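Pinulville Clinic Ends Free Vitamin D Handouts, Moves to Testing First

Aug 15, 2022

The Pinulville community health clinic has stopped giving out free vitamin D at its front desk and will now offer a blood test to anyone who wants the supplement, the clinic said in a notice to patients.

The handouts began two winters ago, when the clinic received a donation of softgels from Plullier, a supplement maker with a warehouse outside town. Each bottle held softgels of 1,000 international units, and the label called for one a day with food. Patients could take a bottle home without seeing anyone but the receptionist.

Ingeborg Fuchs, the clinic's dietitian, said the trouble came to light in July during routine medication reviews. She went through the records of 36 patients who had picked up bottles more than once. Of those, 22 were also getting vitamin D from another product, usually a multivitamin or a calcium tablet with vitamin D added. Most had not thought to mention it.

"People bring in their prescriptions and leave the vitamins in the kitchen cabinet," Fuchs said. "If I don't ask about each one by name, I don't hear about it."

Several of the patients were taking 3,000 units a day or more once everything was added together. No one in the group was found to be ill from it, and Fuchs said that amount is not dangerous for most adults. Her concern was that the clinic had no idea who was taking what, and that a few of the patients had kidney problems or a history of kidney stones and should have spoken with a doctor first.

Vitamin D is stored in body fat, so an excess does not wash out quickly. Very high intake over a long period can raise the level of calcium in the blood, with symptoms that include nausea, weakness and frequent urination.

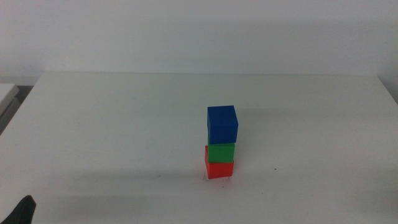
Under the new arrangement, patients fill out a one-page form listing every pill, powder and drink mix they use. A nurse goes over it with them and draws blood if a test makes sense. Patients whose levels are low get a bottle and a follow-up appointment. Those whose levels are normal are told so and sent home with a sheet on food sources — oily fish, egg yolks, fortified milk and some breakfast cereals.

The test is free for clinic patients through the end of the year. After that it will be billed on the same sliding scale as other lab work. Samples go to the Illés laboratory, and results normally come back within a week.

The form also asks about brand names. Fuchs said that part was added after she found patients taking Clornumon, a powdered drink sold at two local stores, without knowing that it contained vitamin D. The ingredient is listed on the back of the tub under its chemical name, cholecalciferol.

Parents are being asked to fill out a separate form for each child. Infant drops are not affected by the change and are still given out at well-baby visits, where the nurse shows parents how to measure the dose. The clinic asks that adult softgels not be given to small children or opened and mixed into food.

Reaction at the clinic has been mixed. A few patients complained that an easy errand had turned into an appointment, and the notice by the front desk was reworded after some people took it to mean that vitamin D had been recalled. It has not. Bottles already handed out can be used until the date printed on the cap, and the softgels themselves have not changed.

Patients who take a supplement on a doctor's advice should keep taking it and bring the bottle to their next visit. Anyone who takes a water pill, digoxin or a steroid should mention it when filling out the form.

The remaining donated bottles are being kept in the pharmacy room. Fuchs said the clinic has enough to last through the winter and has not decided whether to accept another shipment. She plans to go through the records again in the spring — this time with the multivitamins written down.

Forms are available at the front desk during regular hours. Blood draws are done in the mornings only, and no fasting is needed for the vitamin D test.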